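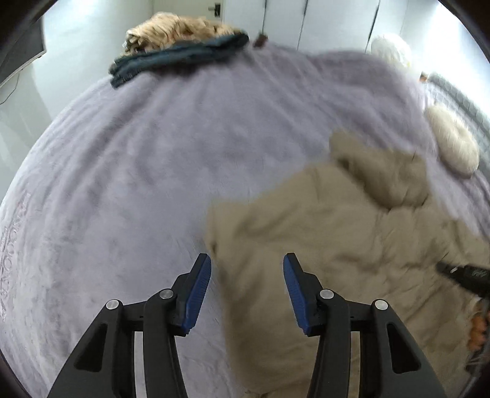
Departamento de Artes Escénicas y Audiovisuales · Enciclopedia Zosterum

Usamos cookies propias y de terceros para recordar sus preferencias de lectura. Aceptar | Configurar

Premios Vullik

Los Premios Vullik son unos galardones anuales de cine y televisión que se entregan cada mes de noviembre en la ciudad costera de Torkness. Reconocen sobre todo comedias, series breves y programas de humor, géneros que durante mucho tiempo tuvieron poca suerte en las ceremonias de mayor renombre, y entre los aficionados gozan de un cariño que va bastante más allá de su presupuesto, siempre modesto. La gala se celebra en el Teatro Siliņa, una sala de 400 butacas con un vestíbulo tan estrecho que los invitados acaban saludándose todos, se conozcan o no.

Historia

El certamen nació como una cena de críticos. Su impulsor fue el periodista y guionista Algirdas Mets, que llevaba años escribiendo sobre telecomedia en la prensa local y que, según contaba él mismo con mucha gracia, estaba cansado de ver cómo los actores cómicos aplaudían desde la mesa del fondo. En aquella primera velada se entregaron dos premios, uno de interpretación y otro de guion, y el discurso de bienvenida duró más que todo lo demás junto. Mets lo recordaba sin pizca de arrepentimiento.

Con el traslado al Teatro Siliņa llegaron las cámaras de televisión, la orquesta y la figura del maestro de ceremonias, que hoy es probablemente lo más comentado de cada edición. La cena, por cierto, no desapareció: se sirve después de la gala, en el mismo escenario, y es costumbre que los ganadores se sienten con los nominados de su categoría.

Categorías

El palmarés se reparte en cuatro categorías competitivas: mejor comedia, mejor interpretación, mejor guion y mejor programa de humor. A ellas se suma un premio honorífico, el Vullik de Plata, que no se concede todos los años. Votan 231 profesionales, entre guionistas, intérpretes, realizadores y críticos, y el voto es secreto — aunque en Torkness, como en cualquier ciudad pequeña, los secretos viajan deprisa y casi siempre hay algún periódico que acierta la quiniela completa.

El monólogo de apertura

La tradición pide que el presentador abra la noche a solas, sin música y con las luces de sala encendidas, para que pueda mirar a la cara a aquellos de quienes se burla. Los organizadores no revisan el texto, y esa libertad ha dado momentos deliciosos y también algún silencio largo. El más recordado se produjo cuando el propio Mets, invitado a presentar por sorpresa, dedicó el monólogo entero a leer las malas críticas que él había firmado sobre los asistentes, pidiendo disculpas por unas y ratificándose en otras. Una parte del público se puso en pie; otra prefirió quedarse sentada, y la discusión siguió en la prensa durante varias semanas.

Recepción

La crítica especializada suele elogiar el ritmo de la ceremonia y su buen humor, y reprocha con la misma constancia la escasa presencia de autores debutantes entre los nominados. La organización respondió ampliando el plazo de inscripción y admitiendo obras estrenadas en línea, medida bien acogida, si bien algunos votantes veteranos la recibieron con cierto recelo. Quienes deseen asistir pueden solicitar entrada para la grada alta, que se reserva a los vecinos de Torkness y se abre a las seis de la tarde.

Véase también: Teatro Siliņa; Telecomedia; Maestro de ceremonias

Compartido 231 veces · 4 comentarios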